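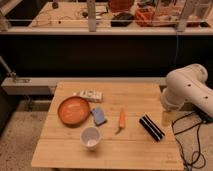

Niven Signal Hut to Reopen as a Home for Our Wartime Radio Collection

Flanow, 14 Dec 2023

I've been wanting to write this one for ages! We at the Jutadier Trust have signed a lease on the old army signal hut at Niven, and it's going to be the permanent home of our field radio collection.

If you've visited us in Flanow you'll know how tight things are. We own 465 items (radios, headsets, code sheets, a whole lot of cable) and we can put out only a small part of them at a time. The rest sits in storage over in Uvitz, and I've driven that road more often than I'd like.

The hut was put up for signal crews during the war and later used as a grain store. It has four rooms, two of them with the original brick floor, and the roof got a full repair in October. We'll keep the outside just as it is, green doors and all. One room will be set up as a working signal office, and the biggest will hold the long display cases.

Our lease runs for 14 years. Entry will be free for veterans and for school groups that book ahead. We'll post the opening date once the heating is in, and I promise I'll be the one shouting about it.

Got a wartime radio in the attic? Please get in touch through the Flanow front desk before you clean it!

Comments

hillroad_reader: My grandfather trained in that hut. So glad it's staying put.

tubes_and_dials: Will there be parking for a bus?

mapleline: Please keep the brick floors!

Last updated: Thursday afternoon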